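**Two arms, cloth sorting – soft fingers or the stock jagged ones?**

Trying to pick grippers for a two arm table setup. Clothes only, nothing rigid. Have the Golia fingers on both arms at the moment, been lent a pair of Witetti soft pads to compare. Same controller, same fixed camera. Golia gets an edge of thin stuff fine but drops denim, Witetti the other way round. 15 tries each so not exactly science. Also the cable on the left arm makes a big loop near the wrist and I dont know if thats hurting me.

Table as it is now, Golia on both, left one at the black piece:
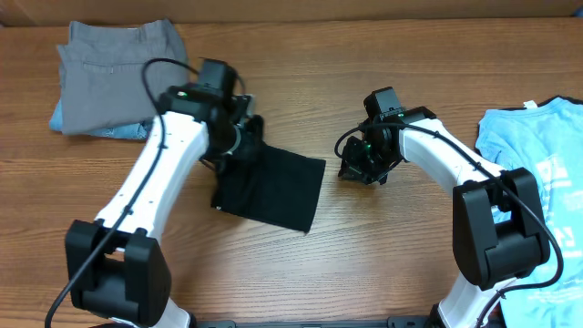

## Answers

**Rhun Phillips** – 8 votes

Keep the Golia, change the approach angle. Jagged fingers want to come in low and slide, straight down just pushes cloth into the wood. For denim go for a hem or a seam, never the flat middle.

Cable: shorten that loop. Mine dragged on the wrist motor and I blamed the fingers for weeks. Clip it along the link, leave enough slack for full wrist roll, then rerun *both* sets. Anything you measured before that I'd bin.

**Meinir Morris** – 3 votes

Why not one of each? Witetti on the left, Golia on the right. Bit of a pain as you need two grip force settings – on the Beddoe controller its under tool profile, save them seperately or it overwrites.

**Lowri Bowen** – 0 votes

Witetti pads wear out quick. Had 246 picks out of mine. Get spares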